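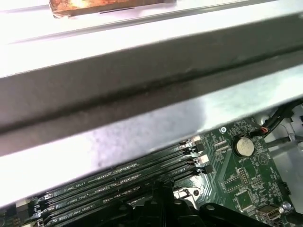

The coin cell in its round black holder, with the memory slots for CPU1 alongside.

How to change the clock battery on an old server board

Posted by Ayantu Asfaw, July 29, 2018

If you've picked up a second-hand server or a big old workstation, sooner or later it's going to forget what day it is. You switch it on, it stops at a grumpy message about the date or the settings, you put everything right, and the next time it's been unplugged you get to do it all over again. Good news! The cure is a little silver battery that costs less than a sandwich, and changing it is one of the nicest first jobs you can do inside a computer.

I've been doing this on the machines I look after for the Wusgate repair mornings, and I still enjoy it every time. These boards are so well labelled once you get your eye in.

What you'll need

A new coin cell (nearly always a CR2032, but read the one you take out)
A screwdriver for the case, if yours has screws
A plastic or wooden stick for lifting, such as a cut-down lolly stick
A torch
An anti-static wrist strap
A phone, for taking photos of your settings

Before you open anything

Start the machine and go into the setup screens. Take a photo of every page, even the dull ones. Boot order, disk mode, fan settings, the lot. With the battery out these may all go back to the factory choices, and the disk mode is the one that catches people. I once left it set wrong on a Flamix tower and spent an evening convinced I'd killed the drive. (I hadn't. It was one menu line.)

Then shut down properly, turn off at the wall and pull out the power lead. If your server has two power supplies, there are two leads, so take out both. Press the power button once with the leads out to use up whatever charge is left, and give it a few minutes.

Finding the battery

Take off the cover and have a good look with the torch before you touch anything. What you want is a shiny disc a bit smaller than a ten pence piece, lying flat in a round holder. On my board it's out in an open patch of green to the right of the memory slots, and you can reach it without taking any memory out. Lovely!

While you're in there, read the white printing on the board. Mine has DIMM2_CPU1, DIMM4_CPU1 and DIMM6_CPU1 between the slots. DIMM means a memory slot, the number tells you which one, and CPU1 is the processor it belongs to. If you ever add memory, those labels and the diagram in your manual will tell you where to start.

Go gently around the slot latches and any little pin headers. Pins bend if you lean on them, and they are no fun to straighten.

Taking the old one out

1. Put on the wrist strap and clip it to bare metal on the case.
2. Look for the small springy clip at the side of the holder. Some boards have a metal one, some a plastic one, and on a few you just lift the cell from one edge.
3. Ease the clip back with your stick. The cell should tip up by itself. If it doesn't, slide the stick under the edge and lift slowly.
4. Before you take it away, note which side faces up. The side with the big plus sign and the writing is the positive one, and on a flat holder it usually goes on top.
5. Read the number on the cell and check it against the new one.

Don't use a metal screwdriver as a lever. It can short the battery, and if it slips it can cut right through the fine tracks on the board.

Putting in the new one

Hold the new cell by its edges. Slide it in under the fixed side of the holder at a slant, then press the other side down with a fingertip until it clicks. It should sit level and not rattle.

Put the cover back, reconnect the power and go straight into setup. Set the date and time, then work through your photos page by page. Save, restart, and check that the system starts as it used to.

For a proper test, shut down, unplug for an hour and switch on again. If the clock is right, you're done!

If it still forgets

Try reseating the cell first. If you have a multimeter, measure it too: a fresh one reads a touch over three volts. Next, look in the manual for the "clear CMOS" jumper and check it hasn't been left in the clearing position. I've met that twice on second-hand boards, and moving one tiny cap fixed it both times.

Old coin cells go in the battery recycling box, with a bit of tape over both faces. Keep them well away from small children and pets, as swallowing one is an emergency.

In August I'll be writing up how to add memory to the same machine, so dig out your manual if you'd like to follow along.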